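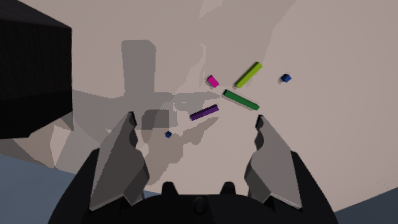

# Kornusel Grip Monitor, revision C

Dremositz sells the Kornusel as an add-on for two-finger grippers. It watches finger position and motor current and tells the arm controller one of three things: open, closed on something, closed on nothing. Revision C does this. Revision B did this most of the time, and the rest of this page has a lot to say about the rest of the time.

**Price:** $504 per unit, cable included
**Replaces:** revision B, free exchange (see below)
**Ships with:** monitor, cable, mounting clip, simulation model, a printed manual that is longer than it used to be

## What went wrong with revision B

In December, a revision B unit on the sorting bench at Collwood reported "closed on something" for 1,379 picks in a row. The gripper had been open for all of them. The arm traveled down, waited politely, traveled up, crossed to the tray and released a quantity of air. The cycle counter was delighted. The shift report called it the best night the bench had ever had.

Things got less funny in the morning. A technician looked at the status light, which said the gripper was closed and holding, and put a hand in to clear a part from between the fingers. The monitor chose that moment to restart, the controller saw "open" where it expected "closed," and it corrected the matter. The result was a bruised thumb and a very reasonable phone call. We are treating it as a safety fault, and so should you.

The cause was a stale reading. If the current sensor dropped off the bus for longer than 16 milliseconds, revision B kept repeating the last good value. It had no opinion on how old that value was. It would have gone on repeating it until somebody retired.

## Finding it again

Aroha Ruawai rebuilt the bench in simulation so that we could break the sensor link as often as we liked without involving anyone's thumb. The parts are small blocks and bars in colors that are easy to tell apart in a log. None of them is in the gripper here, and the purple bar is the piece lying closest to it, so a monitor that announces a successful hold at this point has some explaining to do. Revision B announced it cheerfully once we cut the link at the right moment.
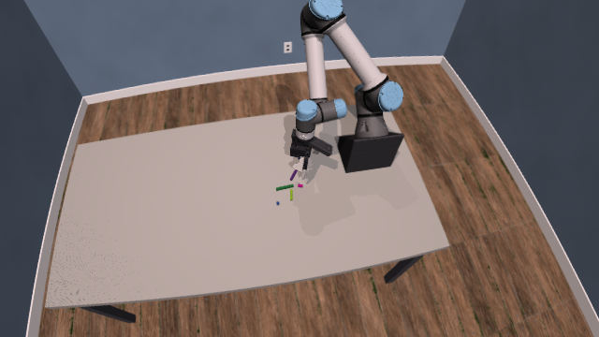 The simulation model that ships with revision C is the same one, cell layout included. Load it, start the script called `stale_hold`, and it will drop the sensor link on a schedule you set. The default is every 60 seconds. The arm sits on a black pedestal on the table, with the left side of the tabletop clear, and you can put your own parts there if ours don't interest you. Custom parts need a mass and a friction value. Leave either one blank and the loader will refuse them, after a pause long enough to make you think it worked.

## What changed in revision C

- Every reading carries a timestamp. Old readings are thrown away.
- Losing the sensor now produces a fourth state, "don't know," and the controller must stop on it.
- After a restart, the monitor sends "don't know" until the fingers have been moved through a full stroke on command.
- The status light no longer shows green for anything it hasn't measured.
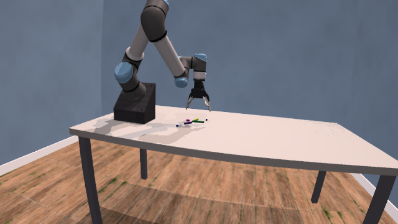

The restart rule is the one customers complain about, and it stays. A monitor that has just woken up has no history to lean on, and finger position alone isn't enough for it to go on. Take a gripper stopped like this one, fingers apart and tips a short way above the table, with the pieces still lying there. You can see that it's open and holding nothing. Revision C says "don't know" anyway and asks for the stroke. Move the arm up to a clear height first, or your stroke may end up rearranging the parts.

## Exchange

All revision B units should come out of service now. The revision letter is on the underside, next to the connector. Tapley handles returns for us and will send the new unit before asking for the old one.

Until yours arrives, disconnect the monitor and run without hold detection, with the guard closed. **Do not use the revision B status light to decide whether it is safe to reach in.** Cut power to the arm and the gripper, and wait for both to go dark.

Revision A had no status light and is not affected.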